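11/08/2024
Folding on the bed, second try

Back to the question of whether a quilted cover makes a better folding surface than a bare table. The note from Vincze says it does, in the confident tone all their notes have. Claim as I understand it: the stitching gives the cloth something to hold on to, so a sleeve you have laid down stays down, and you save a good part of the smoothing. I did not believe it in April and I went in today not believing it, so read what follows with that in mind.

Fasil Gidey thinks I am unfair to Vincze. Maybe. They also told us the Karkura boards would never warp.

What I used

The bed with the good-fortune cover, the off-white one with the fu characters all over it. Mixed load out of the Itance basket, mostly whites. I weighed the load before starting: 1,636 g on the kitchen scale, in two goes because the pan is too small. The scale steps in fives above 500 g if you use the old battery, so I don't know why I bother writing the last digit.

Washed with Gasamis, no softener. I mention it because softener changes how cotton grabs and the April load had it, which already makes the two days hard to compare. Should have thought of that before and not on the stairs.

What I did

Everything out of the basket onto the bed in a heap. Take one piece, shake it, lay it down, sides in, bottom up, onto the pile. No turning the piece over on the bed. The Vincze note wants you to turn it over between the side folds and the last one, and I left that out on purpose, it looks like a step someone added to fill a line.

Gave myself 30 minutes with the kitchen timer. Took a break in the middle when the phone rang, timer stopped, so the working time is right to within however long it took me to find the timer again.

First impressions, written at the bed

Grip: yes, there is some. A thin cotton piece does stay where it is put a bit better than on the table. That much I'll give them. The trouble is that it stays where it is put even when it was put wrong. On the table I can pull a hem straight with one finger and the whole piece slides along. On the quilting it bunches in front of the finger and I have to lift it and lay it again. So what I save on smoothing I pay back in lifting. Whether it comes out even I can't say from one load.

Softness: the mattress gives way under your hand, so there is no pressing a crease. You press and the fold goes down into the bed with you. Folds came out rounder than on the table. For shirts this doesn't matter much. For pillowcases it does, they sprang open on the pile.

The pattern: I had expected the print to help, with the characters as rough marks for lining up an edge. It doesn't work. They are all different sizes and set every which way, and after a while I was looking at the cover and forgetting the cloth. A plain grid would do more. (The cover does have a grid, in the stitching, but it's too fine to see from standing height with my eyes.)

White on off-white: the worst of it. I lost the edge of a white piece against the cover more than once and folded in a corner I hadn't seen. Dark pieces no trouble at all. If Vincze tested with colored laundry only, that would explain their happy numbers. I'd like to know. Their note doesn't say.

Height: the bed is too low. Back hurts. On the table it didn't. Fasil says to kneel. Fasil can kneel.

The white one with the faded cartoon print

Separate heading because it took up more time than it deserved. It has been washed so often that the hem has gone wavy, and no surface is going to fix that. I tried it with the print up and with the print down. Print down grips less, I think. It could also be that I was getting better at it, or more annoyed. In the end it went on the pile in thirds and looked like nothing much. I would leave it out of any comparison, except that every household has a few of these and a method that only works on new cloth is no use to me.

Numbers, such as they are

Didn't finish the load inside the time. Got through most of it. On the table in April the same sort of load went in under the time, but that was with softener, in daylight, and with a second person handing me things, so I'm not drawing a line between the two. I have crossed out the percentage I first wrote here.

Pile height: looked fine, then leaned. Anything stacked on a mattress leans as soon as you sit down next to it. Obvious, I know.

White cloth on the cover with the fu characters in the first one, the cover itself in the second, the cartoon print in the third.

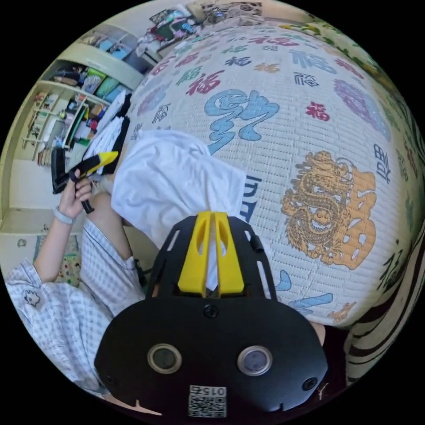
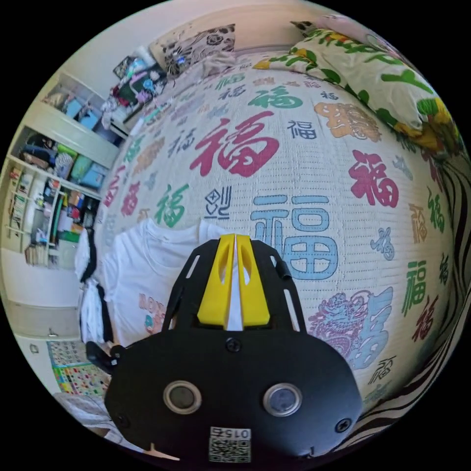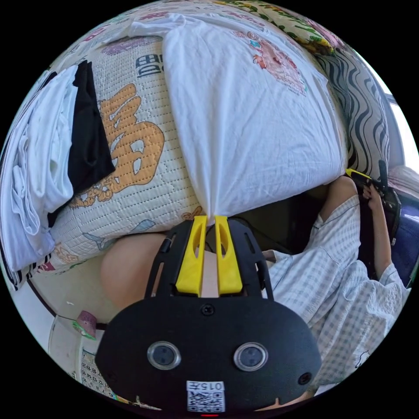 To do before the next try

Same load, same wash, on the table, on the same evening as the bed. Without that the whole thing is opinion.

Try the bed with a Karkura board under the cover. Fasil's idea. It takes away the give and keeps the grip, if the grip is real. I suspect we will have built a table.

Do the turning-over step after all, on half the load, so Vincze can't say we skipped it.

Buy a battery for the scale.

Ask Vincze what they folded, what color, and how high their bed was. I asked in April and got the same note sent back with nearly 60 lines of washing advice attached, so I'm putting it in one short sentence this time.

The pillowcases are refolded, on the table. The rest of the pile is on the chair.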